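January 2020

# Teaching Two Arms to Sort Blocks: Report on the Data Collection Phase

Robotics project, Plinville Technical College

## 1. What we set out to do

The original proposal said we would "train a bimanual manipulation policy for sorting tasks." We wrote that sentence before any of us had tried to get a robot to pick up a block. The revised goal, agreed to over the winter break, is to collect enough good demonstrations that somebody could train such a policy, and then to train a small one ourselves in February and see how badly it does.

This report covers the collecting. The training gets its own report, which we expect to be shorter and sadder.

The method is imitation learning. A person drives the arms through a task, the computer writes down the joint positions and the camera images, and after enough repetitions a network is asked to produce the joint positions when shown the images. The network has no idea what a block is. It only knows what we did, including the parts we wish we hadn't done.

## 2. The tasks

We started with a list of 16 tasks and finished with four. The others were dropped for being too hard, too boring, or, in the case of "stack the blocks by color," too upsetting for the operators.

The four that survived:

- **Pick and place.** Take one block from a bin and set it down on the tabletop.
- **Return.** Take one block from the tabletop and put it in the bin with the others of its color.
- **Transfer.** One arm picks up a block, passes it to the other arm, and the other arm puts it in a bin.
- **Fix it.** We put a block in the wrong bin on purpose. The operator has to find it and move it.

Transfer is the only one that truly needs two arms. We kept the second arm in the recordings for the other three anyway, mostly parked, so the data format would be the same throughout. This doubled the size of the files and taught us something about hard drives.

## 3. How a session runs

Two people per session. One drives and one keeps the log. The driver sits with the controls and isn't allowed to touch the log, a rule we added after the first week, when every driver rated every one of their own episodes as "good."

A session goes like this:

1. Home both arms and check that the cameras are recording.
2. Set up the bins from the layout card.
3. Record eight episodes of the same task.
4. After each one, the log keeper marks it keep, maybe, or throw away.
5. Swap seats. Repeat until someone gets snippy.

The layout cards were a late improvement. Before we had them, we were supposed to "vary the starting positions randomly," and what that meant in practice was that each person had a favorite arrangement and used it every time. You could tell who had set up the workspace by looking at it. A network could probably tell, too, and that would have been the one thing it learned.

The cards were printed from a short script that shuffles the bin order and spacing. They are dull and they work.

## 4. What we collected

At the end of the collection period we had 754 episodes on disk. That is every recording, good or otherwise. We haven't finished reviewing the "maybe" pile, so we are not going to quote a final number for the training set here and then have to take it back in the next report.

Pick and place is the biggest group by a wide margin. It's the easiest, and when people had a short gap between classes they tended to come in and do that one. Transfer is the smallest group, for the opposite reason. If we did this over, there would be a sign-up sheet by task and not just by hour.

We named the two collection computers Zoëga and Sundside. The first name broke our upload script, which didn't care for the two dots over the e. It took an entire afternoon to find this out. The folder is now called "zoega" and the team member who picked the name has been asked to stay away from naming things.

## 5. Things that went wrong

**The drivers got better.** This sounds like good news. The early episodes are slow, with a lot of hovering and second thoughts. The later ones are quick and smooth. A network trained on both will be asked to imitate a nervous beginner and a bored expert at the same time. Our plan is to tag each episode by week and try training with and without the early ones.

**Hesitation is data.** When a driver stops to think, the arms stop too, and the recording fills up with images of nothing happening. If enough of the data says "hold still above the bin," holding still above the bin is what the policy will do. We now trim long pauses automatically. The first version of the trimmer also removed the moment when the gripper closes, as the rest of the arm is standing still at that point. We had a very clean set of episodes in which blocks were never grasped. Luckily, the trimmer worked on copies.

**Cables.** Each arm has a cable that follows it all the way up to the wrist, and drivers learn to move in ways that keep the slack happy. None of us decided to do this. It shows up in the recordings as a habit of lifting the wrist higher than the task calls for.

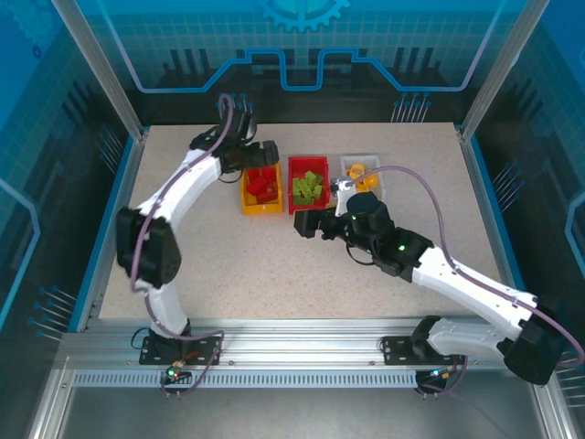

We talked about whether to rerecord those episodes with lower, more direct paths and voted against it. The policy is going to run on the same arms with the same cables, so a little learned caution may be worth having. If it ever has to run on the setup over at Poltalville, we'll see.

**The log keeper is also a person.** We had two people separately rate the same batch of episodes and compared the results. They agreed on the failures. They did not agree on what "maybe" meant, and one of them seems to have used it as a form of politeness. The definition is now written on the front of the log: a "maybe" is an episode where the task got done but you wouldn't want to see it done that way again.

## 6. What is left

Before training starts in February we need to:

- finish the "maybe" pile
- record more Transfer episodes, ideally by people who aren't tired of Transfer
- back up Sundside, which has been on the to-do list since the first draft of this report
- pick the held-out layouts and keep them out of the training folder

The last item matters most for the grade. The test layouts have to be ones the network has never seen, and the layout cards are currently all in one stack with no marks on them.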